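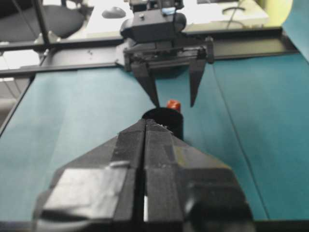

Short black cup, standing upright on the table.

Secondhand Tableware: Your Questions

Last updated: 14 October 2023

I get a lot of email through the Zetell page, and most of it asks the same few things, so I've put my answers in one place. I'm just a person who buys too many plates. If you want a proper ceramics expert, Maja Szewczyk teaches the Saturday class and she's far more patient than I am!

Where do you find all this stuff?

Mostly estate sales and the big thrift store on the edge of town (I go early, with newspaper in the trunk). Church sales are good too, but you have to be quick. I hardly ever buy online anymore. Shipping costs more than the plates do, and I once opened a box that was basically gravel.

Do you only buy full sets?

No, and I'd talk you out of it if I could. Full sets cost more and then you're scared to use them. I like plates that sort of get along — same general size, same kind of white, different rims. My everyday stack comes from five different sets and it looks fine on the table.

How do I check for cracks?

Take it to a window and tilt it. Hairlines show up much better in daylight than under store lights. Then rest the plate on your fingertips and tap the rim with a knuckle. A good one usually rings a bit and a cracked one sounds dull. Thick pottery doesn't ring much either way, so go by your eyes on that. I also run a finger all the way around the edge for chips, gently, please.

Is old glazed stuff safe to eat off?

I'm careful here. Some older glazes and painted decorations contain lead, and you can't tell by looking. If a piece is old and bright and I don't know where it came from, it holds keys or gets hung on the wall. Same if the glaze is crazed or wearing off. I wouldn't keep juice or tomato sauce in it, and I don't give it to kids.

How do you get gray knife marks off white plates?

Those are usually metal left behind by the cutlery, so they often come right off. Make a paste of baking soda and water, rub with a soft cloth, rinse, look again. For stubborn ones I use a powdered cleanser made for cookware, but I test it on the back first. Stay away from gold rims with any of this! I took half the gold off a Rinden saucer in September and I'm still annoyed.

What about tablecloths? Mine always look wrinkled.

Mine too, a little. Pull the cloth out of the wash while it's damp, shake it hard, and iron it from the back. If you can't face ironing, lay it on the table the night before, mist it with water, smooth it with your hands and leave it alone. The fold lines from the closet are the worst ones. Rolling the cloth around a cardboard tube helps, and so does folding it in a different place each time.
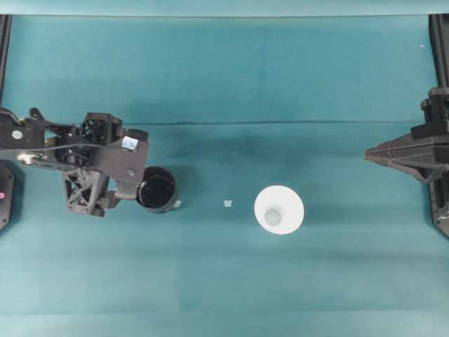

Teal-green cloth, smooth apart from one thin crease.

Which colors are easiest to live with?

Anything in the middle. White shows every drip and very dark cloth shows every crumb. Greens and blues are forgiving, and plain white dishes look good on them. Wash strong colors alone the first few times, though. I skipped that with a red Skundari runner and everybody in this house had pink socks.

Can I mix plastic with the good dishes?

Of course! I use plastic bowls outdoors and whenever there are little ones at the table. Nobody has ever sent back the potato salad. Just don't put them in the microwave unless the bottom says you can, and toss them when they get deeply scratched or sticky. 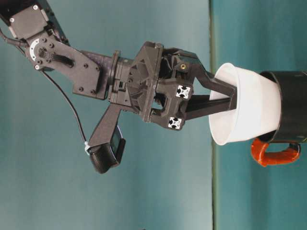
How should I store plates I don't use much?

Stack them by size with something soft in between. Paper towels are fine, or coffee filters for saucers. Don't hang cups from hooks if the handles have been glued. Darragh Cullinane wrote to ask about cups stacked inside each other, and my answer is no, unless they were made to stack. They get stuck and then somebody twists.

Do you sell or trade?

I trade now and then, never by mail. Send me a note with the pattern name if you know it and a picture of the stamp on the back. I read everything, but give me a few days, especially in sale season.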